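Wash station notebook, February
Refill jugs, pump doses, and the bowl question
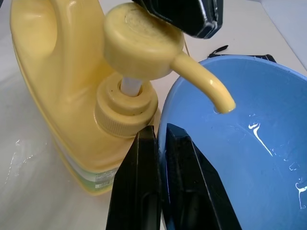
Yellow jug at the white table, spout over the blue bowl.

Okay, so I finally sat down (well, stood, there's never a stool at that end) and sorted out the hand soap business, which has been bugging me since we moved the wash station over to the white table. Writing it all down before I forget which jug is which.

The short version is that we're keeping the big pump jugs. I know there was talk of going back to the little bottles from the Udthorpe order, and I had half a page of reasons typed up for that, but after a morning of pumping soap into a bowl over and over I've changed my mind. The big jug stands where you put it. The little ones scoot backward every time you lean on them, and then you've got one hand on the bottle and one on the pump and no hand left for the soap. The jug also has a proper carrying handle, so you can haul it to the sink and back without grabbing it by the neck. Please don't carry it by the pump! The collar loosens if you do that, and then it wobbles and spits.

Doses. I put the bowl on the kitchen scale first and zeroed it, then gave full slow presses, all the way down and all the way back up. A full press with the Pandix soap gave me 2 grams pretty much every time once it was primed. The first few presses after it's been sitting are just air and a sad little blob, so I threw those out of the count. I went on until I had 100 grams in the bowl, partly to get a decent average and partly because it was oddly relaxing and the radio was on. No sign of it slowing down toward the end.

Half presses are all over the place. Don't bother trying to mix anything by half presses. If a recipe calls for an odd amount, weigh it.

The bowl: I like the blue one. It's wide, the rim is smooth and rounded so it's nice to hold when your hands are slick, and the spout reaches well over the rim so the drips land inside. With the taller Gagnon tub the nozzle bumped the side and I had to tilt the whole thing, and you can guess where the soap went. (On my shoe. It's fine, very clean shoe.) The blue bowl is going to live at the wash station from now on, so if you borrow it for plaster or paste or lunch, rinse it and bring it back.

Things I noticed about the pump itself while I was at it. The flat top of the head is getting scuffed, no big deal. There are a few dark specks on top of the screw collar, so I've put the collar on the Friday-type wipe-down list along with the scale and the tap handles. An old toothbrush should get into the ribbing.

Dilution for the bench wash, since I get asked: 600 ml total, made up of 560 ml warm water and the rest soap, water in the bowl FIRST. If you put the soap in first and run the water on top you get a mountain of foam and no idea how much you've made. Stir with the flat paddle, slowly. I tried the whisk and regretted it right away.

I tried the Tandow soap in the same dilution too. It's thicker and smells a bit like pears, which I enjoyed, but it left a film on the glass plates that needed a second rinse. Good for hands, annoying for plates. I'd say finish what we have and stick with Pandix for the bench.

Still to do:
Write the dilution on a card and tape it up by the table, bigger letters than last time.
Find the spare collar, I'm sure it was in the drawer with the hose clamps.
Check whether the refill pouches pour straight into the jug or if we need the wide funnel.
Time how long the bench wash keeps in a closed jar before it goes stringy. Starting one tomorrow, lid marked with tape.

Stopped at 4:30, bowl rinsed and upside down on the rack.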